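Girnden Opens Orders for Stockdale Household Simulation Kit

Wednesday, April 14, 2021

Girnden has opened orders for Stockdale, a software kit that allows robotics teams to rehearse household tasks in simulated rooms before the same tasks are tried on physical machines. The kit is offered to universities, private laboratories and manufacturers of home assistance robots, and is available by download to registered customers.

Stockdale supplies furnished interiors together with a library of everyday objects that can be placed, moved and handled within them. The first release contains 3378 objects, divided among furniture, kitchenware, luggage, tools, toys and items used in the care of children. Each object is delivered with a visual model, a collision model and a text file giving its mass and surface friction, all of which may be edited by the customer.

The company said the kit was prepared in answer to requests from customers of its earlier product, Iradard, which was limited to warehouse shelving and cartons. Customers who hold a current Iradard license may transfer it to Stockdale at no charge until the end of August. Scenes built in Iradard can be opened in the new kit, although lighting settings must be entered again by hand.

"Our customers asked for homes, and they asked for the things that people leave standing about in homes," said Sandra Rowbotham, director of simulation products at Girnden. "A robot that can plan a path around a sofa may still have great difficulty with a folding chair. We have given most of our attention to objects of that second type."

Particular work was done on items that combine rigid parts with cloth, among them deck chairs, ironing boards, umbrellas and strollers. In the earlier product such items could be included only as solid shapes. In Stockdale, tubes and joints are handled by the rigid body solver while fabric panels are treated separately, and the user may choose a coarse or a fine setting for the cloth. The fine setting places a much heavier load on the graphics card and is recommended only for tasks in which the robot is expected to touch the fabric.

Rooms are assembled from a set of walls, doors, floors and posts. Wall and floor colors can be assigned individually or changed at random between trials, a method commonly used to keep a vision system from relying too closely on one setting.

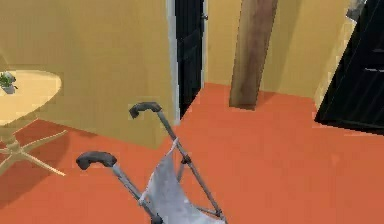
Two forms of license are offered. The academic license is priced at $300 per year and covers a single laboratory, with no limit on the number of student users. The commercial license is priced at $3000 per year and includes technical support by telephone and electronic mail. Both licenses include all updates to the object library issued during the term. Updates to the solver will be issued separately and will require a new installation.

Ceseck, which maintains a test program for domestic robots, has taken a commercial license and will use the kit to prepare tasks in grasping and in moving wheeled goods. Under the agreement, Ceseck will return corrections to mass and friction values where its own measurements differ from those supplied. Girnden will publish the corrected values to all license holders.

Certain limits apply to the present release. Liquids are not supported. Doors may be opened and closed by a simulated robot, but locks and latches do not function, and drawers in some of the older furniture models remain fixed. The company has listed the affected models in the release notes and intends to replace them in version 2 of the kit.

Stockdale runs on current desktop versions of Linux and Windows. Robot models in the usual description formats can be imported directly, and a small selection of arms and mobile bases is included for customers who have no model of their own. Orders and requests for a trial copy should be made through the Girnden sales office. Trial copies contain the full room set and a reduced object library, and expire after 30 days.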